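Equipment > Two-arm workstations > Hanitz bench pair > Buying and planning

Hanitz two-arm bench set — what to budget for

Supplied through Drornine, Clundumwood. Lead time 3 weeks for arms, longer for hands so order hands first. Quote is split in 3: arms, hands, wrist brackets. Check all of them are on it before you sign, the brackets do get left off.

In the price: both arms, controller, floor frame, one day of setup on site. Not in the price: the table, the laptop, spare finger wires, carriage outside the county.

Table. Get a wide one. Both hands need to meet near the middle with room left at the back for whatever is being handled, shoes and boxes and so on. A pale top is easier on the sensors than a shiny one. Two boards side by side is fine if the seam is flat. 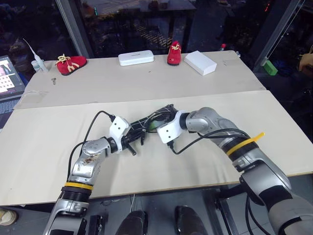 Yaowalak Srithong: we budgeted for arms and forgot cable. Everything at the wrist needs slack for the full reach, and our first set was too short by a hand's width. Put a cable line in the quote from the start.

Fair point and we have now added one. Wrist leads come in two lengths, take the long. Straps to hold them are sold in packs of 24, you will use more than you expect in the first month.

Spares to hold on the shelf — one finger set per side, one wrist bracket, straps. Allow £1000 a year for a single bench on day shifts. Double shifts, ask us, it depends what you are picking up. Hard edges wear the fingertips quicker then soft goods do.

Floor. Level, and keep the supports clear for access. Power at the back not the front. Warranty is 19 months from delivery, not from first use, so dont take delivery in October if your room is ready in spring.

Trade-in on the older Kaewkla pair: yes, arms only, must power up.

Comments

Mohammed-Awal Eshun: Does the setup day include training? Ours was all bolting down and then he had to go.

Drornine: Training is seperate, half day, ask for it on the same quote and there's no second call-out.

Mohammed-Awal Eshun: ok thanks, will add

Kit_R: can you buy one hand on its own? left only

Drornine: Yes. Same lead time as a pair.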